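轮式底座人形机器人停机后安全检查表（附检查意见）
编号：3424

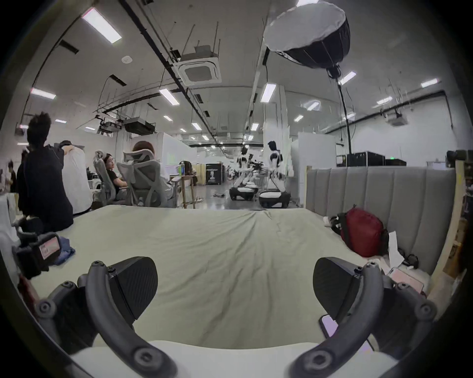 检查日期：2020年1月12日
检查单位：Cercombe 设备安全组
受检场所：Jokerden 综合试验室
受检设备：Bassey 机、Ekia 机，均为轮式底座人形机器人
检查负责人：Heino Žukauskas
检查性质：故障停机后专项检查

一、检查缘由

Bassey 机在执行原地待机程序时，底座出现未经指令的横向位移，随后右臂保持力矩丢失，手臂下垂。现场操作人员按下急停按钮，设备停止。无人员受伤，无财物损坏。试验室当日提交故障报告，并申请暂停该机的全部带电动作。本次检查依据《试验室移动机器人安全管理办法》进行，范围包括设备本体、供电与线缆、作业区域及人员操作四个部分。

判定分为“合格”“限期整改”“不合格”三类。判为不合格的项目，在复检通过之前，相关设备不得恢复运行。

二、设备本体

2.1 急停按钮外观及复位功能
判定：合格
意见：两机按钮均可正常按下和旋转复位。Bassey 机按钮护圈有轻微松动，检查时已紧固。

2.2 急停响应
判定：不合格（Bassey 机）；合格（Ekia 机）
意见：Bassey 机按下急停后，底座驱动立即断电，但手臂抱闸的投入存在可察觉的滞后，重复测试3次，现象一致。故障当日手臂下垂与此有关的可能性较大，尚不能排除关节驱动器自身原因。请厂方提供抱闸控制回路图纸，并派员到场复核。

2.3 底座轮组及驻车锁定
判定：不合格（Bassey 机）
意见：驻车指令下达后，上位机界面显示“已锁定”，人工推动底座仍可产生位移。锁定状态信号取自控制指令，未取自执行机构反馈，界面显示不能作为已锁定的依据。恢复运行前，应增加机械反馈信号，或采用轮挡作为附加措施。

2.4 手臂关节及末端紧固件
判定：合格
意见：逐一核对防松标记，未见错位。肩部外壳拆下后检查内部线束，绝缘层完好。

2.5 机身警示标识
判定：限期整改
意见：Ekia 机底座后侧的夹手警示标识字迹磨损，应予更换。

三、供电与线缆

3.1 电池组外观、温度及固定
判定：合格
意见：无鼓胀、无渗漏。固定带长度有余量，末端应收纳，避免垂入轮组。

3.2 充电插头及插座
判定：合格
意见：充电期间应有人在场的规定已张贴，值守记录完整。

3.3 地面线缆
判定：限期整改
意见：机器人行进路线上不得敷设临时线缆。确需跨越时，应加装线槽盖板，盖板两端做防滑固定。

3.4 顶部线缆及桥架
判定：限期整改
意见：室内吊顶为敞开式，桥架以下有线缆悬垂。应逐根确认用途，停用线缆予以拆除，在用线缆重新绑扎。整改作业期间，下方设备应断电并移出。

四、作业区域

4.1 动作区域划线
判定：不合格
意见：带电动作区域的边界未按管理办法第2章的要求标示。应按手臂最大伸展范围加安全余量划定黄色边线，边线以内不得放置办公座椅、桌面设备及个人物品。

4.2 办公区与试验区分隔
判定：限期整改
意见：办公桌椅与机器人处于同一空间。现有隔断不能阻止底座驶入办公区。建议在两区之间加设固定式低位挡栏，高度以能触发底座防撞条为准。在挡栏安装完成之前，办公位有人就座时，机器人不得进行底座移动测试。

4.3 地面状况
判定：限期整改
意见：地面平整，无油污。机器人附近地面的零散小件应及时清理，每次开机前由操作人员绕行一周确认。

4.4 灯架及吊装设备
判定：限期整改
意见：落地灯架应配置沙袋或其他配重，横杆锁紧旋钮列入每周点检。灯架位置不得与机器人行进路线重叠。

4.5 家居模拟区
判定：限期整改
意见：该区设有床具等陈设，供操作任务使用。随身背包、手机、眼镜等个人物品应存入储物柜，不得留在陈设上，以免被误作任务物件抓取，或在设备动作时坠落。倚靠放置的板材应放平或加以固定。

4.6 疏散通道
判定：合格
意见：通道净宽符合要求，应急照明测试正常。

五、人员与操作

5.1 操作人员授权
判定：合格
意见：故障发生时的操作人员持有有效授权。

5.2 双人制度
判定：限期整改
意见：故障时段的记录仅有一人签名。带电动作应由2人共同在场，一人操作，一人持急停装置，持急停装置者不得同时承担其他工作。

5.3 故障日志
判定：不合格
意见：Bassey 机的控制日志在重新上电时被覆盖，故障前后的关节力矩数据未能保存。今后凡触发急停，应先导出日志，再行上电。请试验室将该步骤写入操作卡，并置于开机步骤之前。

5.4 现场人员告知
判定：限期整改
意见：未参与试验的人员进入时，应由值守人员告知设备状态。建议在入口处设置状态灯，红色表示设备带电。

六、处理决定

（一）Bassey 机自检查之日起停用，挂“禁止合闸”牌，钥匙由设备安全组保管。
（二）Ekia 机在完成4.1项整改后，可在限速条件下恢复手臂动作；底座移动测试另行批准。
（三）限期整改项目应于2月底前完成，书面材料报设备安全组。
（四）2.2项与2.3项由厂方出具原因分析，分析中应说明两项故障是否同源。

七、受检方意见

试验室对检查结果无异议。关于4.2项，挡栏需在隔断调整后安装，申请与隔断调整一并验收。设备安全组答复：同意一并验收，验收前仍执行有人就座时禁止底座移动的规定。

检查负责人签字：Heino Žukauskas
受检方签字：（见纸质存档件）
复检日期：待厂方到场后另行通知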